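# Trasamora fold runs: the stall at fold 301

We love this cell, and in June it gave us its best puzzle yet! Fold 301, error 456, both arms frozen mid-reach.

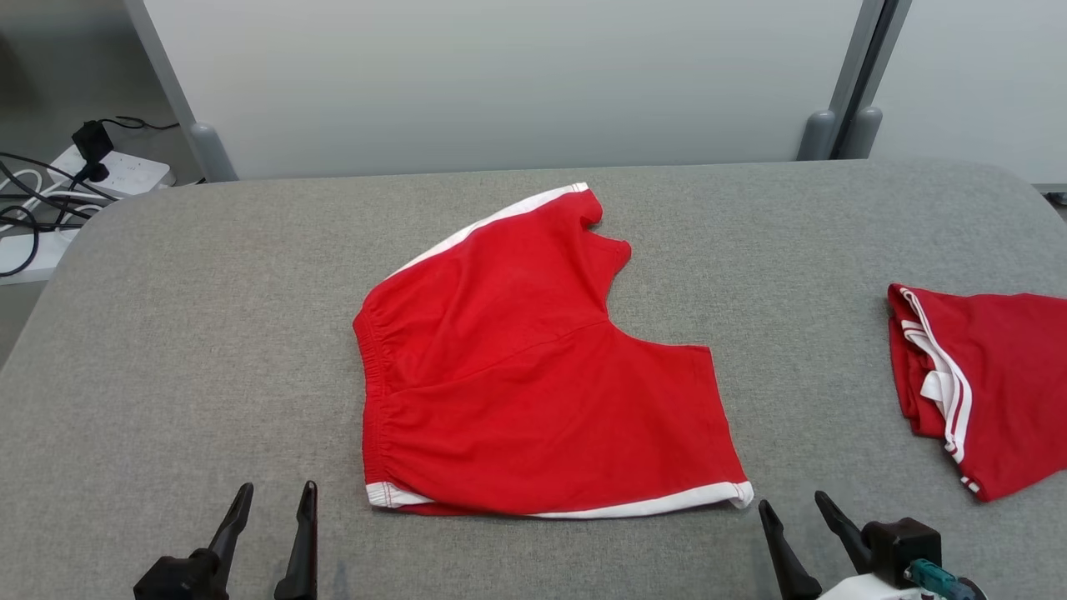 Error 456 means a grip-force mismatch between left and right. Rosalind Ostrowski suspected the elastic first — a gathered waistband like the one on these red shorts bunches up and fools the force reading.

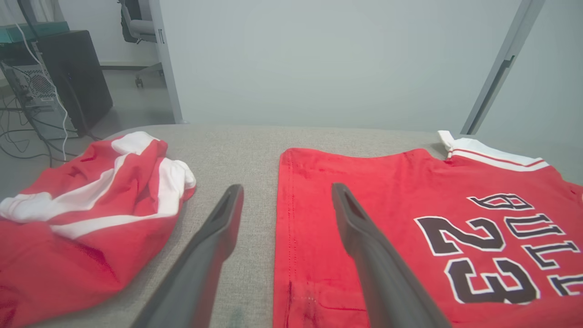
Last changed: June, page rev. 3

So we swapped the Wollorell force board and ran again. Same stall, same error (argh!), and now we were properly hooked.

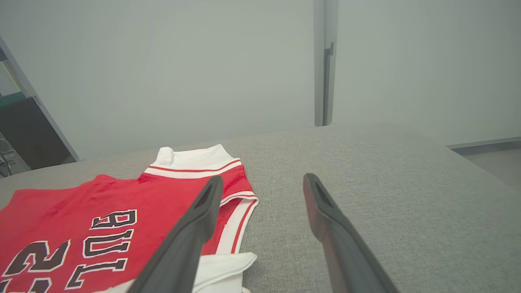

The culprit was a chafed signal wire in the left wrist, shorting only at full twist. New wire, a looser clamp, and the counter has reached 3431 folds. Fault log is with Rosalind if you run a Sollberg wrist too — go check that clamp!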